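## 4.2 Recording a two-arm episode
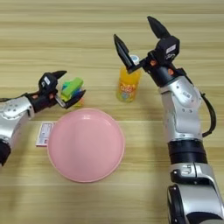 *Left gripper holding the block toy, right gripper open at the yellow bottle.*

1. Set the plate and bottle on the table and load the task name in Tulitine.
2. Move both arms to the start pose and press **Record**.
3. Pick up the toy with the left arm, then bring the right arm to the bottle.
4. Press **Stop** once both arms are back at the start pose.

**Note:** Collect 300 episodes per task. Move the plate after every 12.

**Caution:** Keep hands off the table while recording is on.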